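Maham Qureshi starts talking about rye before I've got my coat off. She has been baking sourdough in the village of Gakholm for long enough that the neighbors leave jars on her step when their starters look sad, and she revives every one of them. "I love a sad starter," she says. "Give it two days and some decent flour and it's jumping out of the jar!"

Her own starter came from Cyprian Baran, who taught her to bake in a tiny shop in Traltthorpe and still calls her most Sundays to ask what she's got in the oven. He is a wheat man through and through. Maham went the other way, toward dark, dense loaves with caraway and a spoonful of molasses, and the two of them have been arguing about it happily ever since.

"Cyprian thinks rye is a punishment," she says, laughing. "Then he comes to visit and eats half a loaf with butter and salt, standing up."

The loaf she is best known for she calls the Sauerland, and it's wonderful: moist, a little sour, with a crust that crackles when you lean on it. The dough is closer to a thick batter, so there's no kneading at all. You stir it, scrape it into a tin, smooth the top with a wet hand and leave it alone until little pinholes show on the surface. 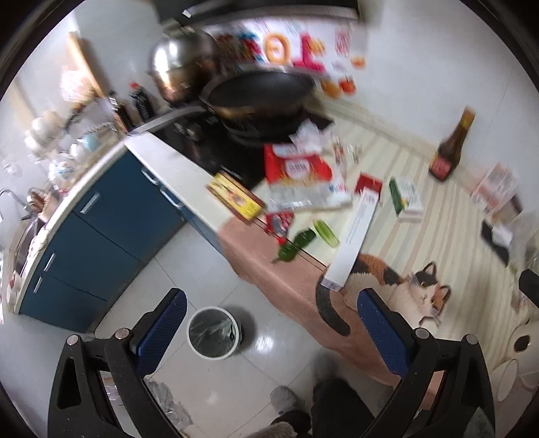 What do people get wrong the first time they bake with rye?

"They add more flour. The dough feels sticky, they panic, and in goes another handful, and then another, and they end up with a brick. Rye dough is sticky. Wet your hands and carry on."

She's just as firm on the subject of cutting it. A rye loaf wants a full day wrapped in a towel before a knife goes near it (I would never manage this), and she says the flavor on day three is better still. The ends get dried out in the oven and ground into crumbs, which go back into the next dough.

Last December she baked 176 loaves for the winter market at Trastance, working through three nights with the radio on. She had planned on 200 but ran out of tins. They were gone before lunch, and one man came back for a second and asked whether she'd sell him the tin as well.

"I said no to the tin," she says. "I gave him some starter, though. He sent me a picture of his first loaf and it was gorgeous, a bit flat on one side, and I was so proud of him!"

Next on her list is a rye with roasted pears and walnuts, which Cyprian has already declared a terrible idea. She's baking the first one on Saturday and he has asked her to save him the heel.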